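# 规矩是吵出来的:跟Obsa Feyisa聊手持采集的操作规范
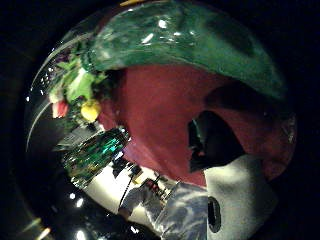
*手持夹爪视角:绿叶旁边有一颗黄色的圆果子,下面斜着一根闪亮的绿色圆柱。*

我到Drekmont的时候,Obsa Feyisa正在跟人争一个词。规范草稿里写着"物品应摆放自然",她非要把"自然"两个字划掉。

"你说什么叫自然?"她转过头来问我,连招呼都没打,"我觉得自然,你觉得乱,第三个人觉得太整齐了。写规范最怕这种词,谁读都点头,做出来全不一样。"

我之前在电话里跟她聊过一次,知道她说话快,但没想到这么快(录音我回家听了两遍才整理完)。她在Drekmont管手持夹爪的数据采集,手里这份操作规范从三月开始写,现在是第12版,一共82条。我问她是不是太多了,她一下就笑了。

"多啊!第一版才两页纸,大家都说好,清爽。然后就开始出事了。有人录之前擦镜头,有人不擦。有人录坏了就删掉,有人留着。你拿到数据的时候根本不知道少了什么。"

说到删数据,她明显来了精神。现在的规定是操作员不许自己删任何一段,抓空了、掉了、碰倒了,统统留下,打个标记交上去,由另一个人来判断能不能用。

"失败的那些我可宝贝了。机器人以后也会抓空的呀,你只给它看成功的,它碰上失败就傻在那儿。再说了,让操作的人自己删,他肯定删得让自己好看一点,换我我也删。"

我问她,标准里哪一条最难推。我猜是安全方面的,结果她说是"停"。

"就是停下来那条。不舒服了停,夹爪声音不对了停,旁边有人走进来了也停,不需要请示。大家嘴上都答应,真到了时候还是想把这一段录完。"

后来他们改了考核方式,不再按每班录了多少段来排名。她说这件事跟上面磨了很久,细节不肯多讲,只说"磨下来了"。我追问了一句,她给我倒了杯茶,好吧,那我就不问了。

聊到一半,Chie Tamura也坐了过来。她是从Nasiseo那边过来的,负责审核,说话慢得多,两个人坐一起特别有意思。Chie关心的是另外一头:画面质量。

"广角镜头拍出来的东西本来就弯,"她说,"靠得太近,一个反光的大物件就能占掉半个画面。这不算废片,真实的抓取就是会这样。我们要审的是镜头有没有脏,时间戳对不对得上,夹爪的开合有没有记录下来。"

她给我讲了审核的顺序:先看记录文件,再看画面,最后看标注。我说一般人不都是先看画面吗?她说看画面容易看进去,看着看着就觉得"挺好的",文件里缺一截反而注意不到。这一点我觉得很实用,换到别的行业也成立。

还有反光物品的问题。亮面的、透明的、带闪片的,到底该不该收?Obsa和Chie在这里意见不一样,当着我的面又争了起来。Obsa主张多收,越难看清的越要收。Chie同意收,但要求单独归类,标注时看不清是什么就写"不确定",不准猜。

"可能是草莓,也可能是小萝卜,那就写两个都有可能,"Chie说,"标注员最大的毛病是怕空着。空着没关系,写错了才要命,后面的人会当真的。"

Obsa在旁边插嘴:"这条是她写的,第65条,我背得出来。"

我又问了隐私。规范要求采集前先看一圈周围,照片、信件、屏幕上的字,能收的收走。有人经过,停下,等人走了再录;如果已经录进去了,报上来,由审核这边处理,操作员不要自己剪。Chie特意补了一句,同意书要用对方看得懂的语言写,签字之前要留时间让人读,"别站在旁边盯着人家签"。

他们下一步想跟Arai那边对一对各自的规范,看看哪些条能统一。Obsa倒不着急,她觉得两家的夹爪都不一样,硬凑成一份没什么意思,先把词的意思对上就很不错了。比如"一次抓取"从哪里算起,是手指碰到东西,还是开始往那边移动?她说光这一个问题就够两家开一下午的会。

"那你们现在从哪里算?"我问。

"开始移动。"Obsa说。

"碰到东西。"Chie几乎同时说。

两个人对看了一眼,Obsa把草稿拽过去翻。我收拾包的时候她们还在翻,"自然"那两个字倒是已经划掉了,旁边用铅笔写着"按附表摆放",后面跟了一个问号。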